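Rekitz sets budget for two-arm packing cells

Rekitz, the gift basket and snack box packer, has approved the purchase of three two-arm packing cells for its Cirkisari site, with delivery planned for December. The order follows a comparison of single-arm and two-arm layouts by the company's equipment planning group.

Each cell will have a pair of arms with black two-finger grippers, mounted over a shared table. Bagged snacks are the main load. Soft packaging shifts when gripped, and woven baskets with tall handles limit the angles from which a finger can reach in.
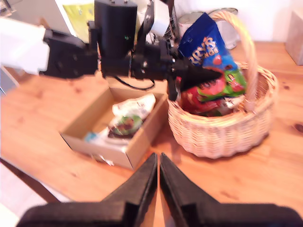 The purchase covers arms, grippers, controllers and mounting hardware. Spare fingers and cabling are budgeted separately – a change from the last equipment round, when both were charged to maintenance. Gethin will supply the arms, and Prastodora will handle integration and operator training.

Pallavi Yadav, who leads equipment planning at Rekitz, said the acceptance test will use 54 mixed orders per cell, including open cardboard boxes and handled baskets. Final payment is tied to that test. Until then, Rekitz will hold back part of the contract value, with 70 percent due on delivery.

Floor work at Cirkisari is limited to power drops and new table anchors. A decision on further cells has been left to the next budget cycle.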